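Sorting help wanted at Meltside (paid, part time)

Hi! I run Meltside, a small repair and spare parts shop, and I'm looking for one person who likes putting tiny things where they belong. If you were the kid who arranged your crayons by shade, keep reading, I think we'd get along.

The job is mostly screws. Also washers, springs, snap rings, little feet off sewing machines, and a whole lot of beads that came along when I bought out the stock of Bălan, the old notions store. I have about 3000 bits left to go through from that purchase and they all arrived mixed together in coffee cans. I need them sorted by kind and size, checked for rust, and put away in compartment boxes with a label on each one.

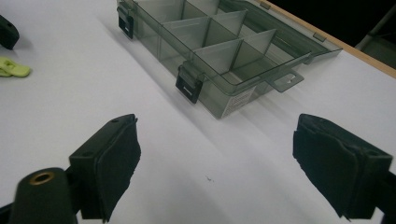
You'd work sitting down at a table, at your own pace, with good light and the radio on (you pick the station, within reason). I'll show you how to use the thread gauge and the calipers. It takes an afternoon to get the hang of it, and after that you'll be able to spot a metric screw from across the room, which is a strange thing to be proud of but I am!

One thing I'm picky about: if you don't know what a part is, please don't guess. Put it in the "ask" tray and we'll go through those together at the end of the day. I had some help in March and we lost a good week digging brass inserts out of the wrong compartments.

Hours are 30 a week to start, and you can split them up however suits you between opening and closing. I expect the sorting to last 40 working days, maybe longer if the Adov drawers turn out as bad as they look. Pay is hourly and we'll talk numbers when you call. Lunch is on me.

You should have steady hands, decent eyesight (glasses are fine, I wear two pairs) and enough patience for small print. You don't need any repair experience. Being able to lift a full coffee can of bolts helps, they're heavier than you'd think.

We keep the tables well apart and the door open when the weather allows. Bring your own mask, or I've got spares.

To apply, stop by the counter or drop a note in the mail slot with your phone number and a few lines about the last thing you organized. A junk drawer counts. I'm reading notes through the end of May 2020 and I'll call everybody back either way.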